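# Prep Station 2

The training room at Tradolon looks like a home kitchen, and the company wants it that way. Tradolon supplies packed breakfasts to hotels and clinics, and for the past year it has been testing whether an arm can take over the fetching and placing that fills much of a kitchen assistant's shift. The practice counter has a toaster, a cutting board and a plate of fruit. The production kitchen is on the other side of the hall. 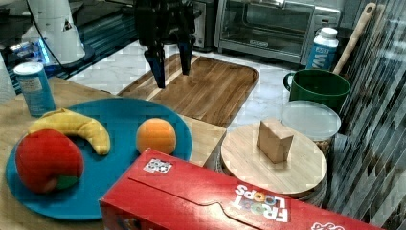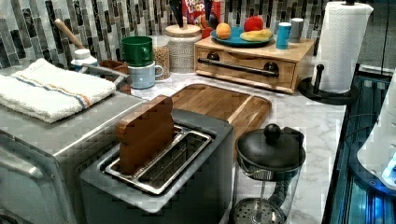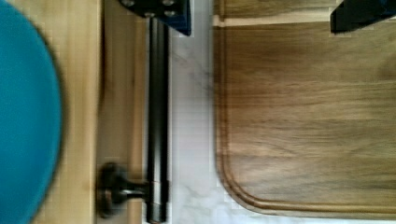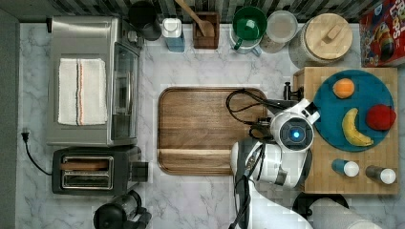 *The practice counter at Tradolon, with the cutting board and the teal plate used in placement trials.*

Rosário Cordeiro ran the breakfast line for nine years before she moved to the trial in September. Her title is now cell operator. She sets out the counter, starts a run, watches it, and records the result under one of the fault codes written by Zamoteck, the integrator. A run that ends with an item in the wrong place is logged as a fault even when the item is undamaged.

"On the line I knew by feel when something was off," she says. "Now I have to write down what was off, in a word the software people also use."

The target for the first phase was 800 logged runs. Layouts are changed between blocks of 50. Cordeiro chooses the changes, and she bases them on what she saw on the line: boards pushed too far back, containers left with the lid half on, a box put down wherever there was room.

Staffing is the part most employees ask about. Under the agreement signed before the trial, no hours are cut while it runs, and 2 assistants per shift are to be trained as operators. The training takes six weeks and carries a higher pay grade. Assistants who decline it stay on the line at their current grade. The agreement says nothing about the period after the trial, and the staff representatives have asked for that to be settled before any arm goes into production.

Obed Mahama, who schedules the shifts, expects the physical load to change more than the headcount. Reaching and turning account for most of the shoulder complaints he handles. Operators stand still for longer and look at a screen more, and he has already had requests for stools and for shorter blocks.

Speed remains the open question. An experienced assistant still clears a counter faster than the arm does, and the cell needs a person next to it in any case. Zamoteck is due to deliver a revised gripper control package before the second phase, which will use the production counters after the lunch shift has gone home.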